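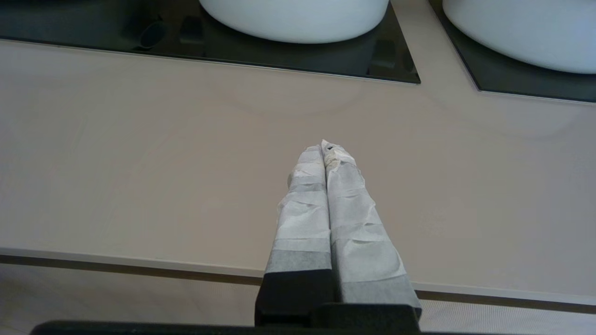 Gripper reports "closed on object" when it is holding nothing, then carries the nothing very carefully

Posted in: Arms and End Effectors
Tags: parallel gripper, false grasp, finger wrap, bathroom cleaning
Viewed 2567 times

We have an arm with a two-finger parallel gripper that is supposed to tidy and wipe down a vanity counter in our practice bathroom. Two sinks, beige countertop, shiny black panels under the bowls. The controller is a Dendbridge, the gripper is the older Halach with the plain black fingers, and the fingers are wrapped in white tape because bare they have the grip of a buttered spoon.

Since August it has been doing this: it reaches down for the cloth, misses, closes on air, and announces a good grasp. It then lifts the air, moves it over the counter, wipes the counter with it in long conscientious strokes, and puts it back. The log says everything went beautifully.

Last night it got worse. It "had" the cloth, so the controller switched to the wiping routine, which is allowed to press. With no cloth between the fingers and the counter it pressed with the fingertips. The force stop did trip, at 35 newtons, but I had set that limit for a folded cloth and I would have liked it to trip a good deal earlier. The right fingertip has looked chewed ever since. The tape is bunched up and torn there.

What I have tried:

Restarting everything. Fixed it for 3 grasps.
Recalibrating the camera. No change.
Putting on more tape, so the fingers would grip better and it would stop missing. I think this made it worse, which seems unfair.

Is the gripper dying, or is this a settings thing? Replacement fingers from Halach are not cheap and I'd like to be told it's a settings thing.

3 answers, sorted by votes

Accepted answer (14 votes)

It's the tape. Sorry, it's also the settings, so you get a partial win.

The older Halach has no sensor in the fingers. It decides it's holding something by where the fingers stop. You tell it where "fully closed on nothing" is, and if they stop short of that, it concludes there must be something in between. There is. It's your tape.

Every layer you add moves the real closed position outward, and the stored one stays where it was. Wrinkled tape is worse than smooth, since the thickness changes as it squashes, and a bunched-up tip is worse again because the tips meet first. Your restart "fix" was probably just luck with how the bunched bit was lying that evening.

Do this, in this order:

Turn off the pressing routine until you're finished. Please don't skip this one.
Cut all the old wrap off both fingers and clean off the glue.
Rewrap with one layer, same amount on each, stopping short of the very tip. Your overlaps are where the extra thickness comes from.
Run the zero-width routine with the fingers empty. On the Dendbridge it's under Tool, Maintenance, and it's called "Home tool (extended)" for reasons lost to history. The ordinary "Home tool" doesn't touch the stored width.
Close it empty 6 times and write down the width each time. If the readings wander, the wrap is still moving.
Set the minimum grasp width a little above the worst reading, and below the thickness of your cloth when it's pinched hard. If there's no room between those two numbers, fold the cloth.

Then lower your force limit. With bare fingertips over a sink it's too high, and you found that out the polite way.

Comment from the asker: There is a second Home tool. I have been using this controller for a year. Thank you, I think.

Comment: Rezero every time you retape. Put a note on the controller, you won't remember.

Answer (5 votes)

Agree with the above, but I wouldn't let finger width be the only thing that says yes. Width can't tell a cloth from a lump of tape, and sooner or later your tape will be a lump again.

Ours does a small check after the lift. It holds the fingers up in front of the wrist camera and compares the gap with a stored picture of the closed, empty gripper. If they match, it goes back and tries again, and after the second miss it stops and beeps. Crude, but it hasn't polished anything with thin air since.

One warning: if you retape, you need a new stored picture too. And check over the plain part of the counter. Those glossy black panels will show the camera all sorts of shapes that aren't there, and yours will believe them.

If you want to get away from tape altogether, the Putalov slip-on pads fit the older fingers with a bit of trimming. They wear, but they wear evenly.

Comment: The trimming is more than a bit.

Answer (-2 votes)

I had the same thing on a Sheehan and it was the power supply. Replace the power supply.

Comment from the asker: Did it also say it was holding something when it wasn't?

Comment from the answerer: No, it wouldn't turn on.

Update from the asker: Stripped both fingers, one layer, extended home, new minimum width. The first empty grasp came back as "no object" and the arm stopped and waited, and I was happier about that than I expected to be. The force limit is down. Picture check is next. I peeled the old wrap off in one piece and there was an older wrap underneath it.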